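Prononum Clumel Teaching Kit for Two-Arm Robots

Home > Equipment > Teaching and Teleoperation > Clumel

Item 372
Availability: Built to order
Listing revised 9/28/18

We were slow to put the Clumel on this site. Every kit in this category promises that anyone can teach a robot in an afternoon, and most of the ones we have tried can do that only if the task is the one in the brochure. The Clumel is better than most. It still has limits, and we would like you to read them before you ask for a quote.

What you are buying

Clumel is a set of hand controllers, a recording unit and software for showing a task to a robot that has two arms. You can teach in either of two ways. In remote mode, the operator holds the controllers and the arms follow. In hand-guided mode, the arms go slack and the operator moves them directly, one at a time or together. Both modes save the same kind of file: joint positions, gripper opening, and video from whatever cameras you have connected.

The robot, grippers, cameras and table are not part of the kit. We get asked this every week.

Remote mode

This is the mode we would pay for. The controllers are light, the trigger opens and closes the gripper in proportion to the pull, and a foot pedal disconnects the arms so you can put your hands back in a comfortable position. The delay is small enough to forget during slow work. It is not small enough to forget during fast work, and no setting in the menus fixes that.

There is no force feedback. The maker's literature talks about "natural feel," and we can't say what that is supposed to mean. You will feel a plastic handle. If the gripper is pressing a part into the table, you have to see it happen. Operators get used to watching for it, but expect some dented parts in the first week.

Hand-guided mode

Good for recording a single position, or a short path with one arm. For anything that needs both arms at once we found it awkward, as one person has to stand between them and ends up blocking the head camera. The gripper buttons are on the wrist clip and are stiff. Lahtinen, who sell us the clips, say a softer button is coming. It was also coming in July.

What to teach first

Start with plain blocks. They are cheap, they don't roll, and a bad grasp is easy to spot in playback. Picking up a block and setting it down somewhere else uses the whole chain of controller, arm, gripper and recording, and if your setup can't do that cleanly there is no point in moving on to cables or cloth. Pay attention to the idle arm, too. New operators tend to let it drift into the space where the other one is working. 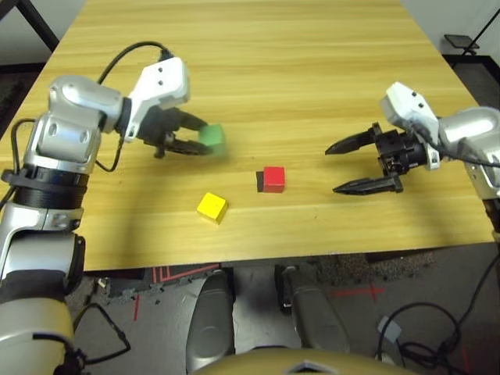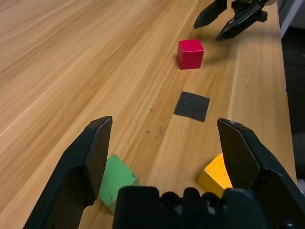
Block work with two grippers, from the head camera (first) and a wrist camera (second).

On cameras

The recording unit takes video from the head and from both wrists. The maker says the head view alone is enough for simple tasks. We don't agree. A gripper can hide the part it is reaching for, and a wrist view often settles whether a block is between the fingers or next to them. The wrist view has its own trouble, with the fingers and gripper body covering a good part of the near table. Budget for both. Route the cables before you mount anything, and leave slack at the wrist for a full turn.

How many demonstrations?

The sales sheet says 2. You can indeed record a motion twice and have it play back, provided every part goes back to exactly the same spot. That is a recording with a spare copy, and we would not call it learning.

For a task where the parts move around, you will be collecting a lot more. Our own block-sorting set ran to 1,491 recordings, and we threw out 372 of them for dropped blocks, late starts, or an operator changing their mind halfway. The 1,119 that were left gave us a policy that did well on our table under our lights. We moved it to a different table and it did noticeably worse. Please bear this in mind if somebody shows you a video.

Software

The recorder is plain and reliable. You start, stop, mark a take good or bad, and go on to the next. Takes can be trimmed, but you can't join two of them. The project browser gets slow past 1,000 takes, so split big jobs into several projects. Export works with the Erden training package and with ordinary data files if you have your own tools.

The "auto-clean" option deletes takes it thinks have failed. Leave it off. It threw out some of our best slow grasps and kept a few where the gripper closed on air.

In the box

2 hand controllers with straps
2 wrist clips for hand-guided mode
Recording unit with power supply
Foot pedal
Controller cables and cable ties
Printed setup guide (short, but accurate)
Software license for one recording unit

You will also need

A supported two-arm robot. Send us the model and controller version and we will check it.
Grippers with position readout. Open/closed-only grippers work, but you lose most of the use of the trigger.
A stop button the operator can reach while holding both controllers. The foot pedal is not a stop button.
Disk space. Video from three cameras fills a drive quickly.

Who should skip it

If your job is the same part in the same fixture all day, an ordinary taught program will be cheaper and more repeatable. If your task depends on feel, such as press fits or threading, wait for a controller with force feedback, or rent a Clumel before you buy one. Labs and small teams that need a lot of clean two-arm recordings are the buyers who tend to keep theirs.

Rental and returns

Rental units are the same as the ones we sell, with worn straps. Rental fees come off the price if you buy the unit you rented. Returns are accepted if the kit is complete, and please check for the pedal, which is the piece most often left behind.

Related items: Clumel spare wrist clip, Clumel strap set, Erden training package, wrist camera cable kit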